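## 2. Planning your first bin-picking cell

Good news before you spend anything – most of a useful picking cell is ordinary workshop stuff! The Gemlow planning sheet splits your budget into the arm, the gripper and "everything else", and it's the last column that people forget to fill in.

1. Measure your bench first. Mark out the arm's base, the bin and a clear strip for the cables, then check the lot against the reach chart in section 1.
2. Choose the bin before the gripper. The depth and the slope of the walls decide how far the fingers have to go down, and a plain metal bin is fine to start with.
3. Price the clamps. Bar clamps let you shift the bin while you're still making up your mind, so hold off on drilling the bench until the layout has settled. 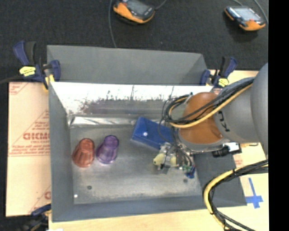 4. Put together a box of test objects. Cheap plastic cups and small boxes are great value, and you can learn a huge amount from them before you buy a single proper part. We allow £20 for this and rarely spend it all.
5. Add up the cables. Measure with the arm at full stretch, with slack for every joint, and order 2 spares of anything that bends.
6. Enter the gripper last. The Omow starter set is £409 and replacement finger pads are £58 a set. Put one spare set in the first year's budget.

**Note:** Atside bench plates come with their own fixings. If you're ordering one, cross the clamps off your sheet.

**Caution:** Shiny metal can throw glare back at a camera. Try your lighting with the real bin in place before you pay for a vision package.

**Caution:** Never reach into the bin while the arm is powered, even to straighten a fallen cup.

Prices were checked on 9 June 2020. Azimi controllers are quoted separately – see section 3.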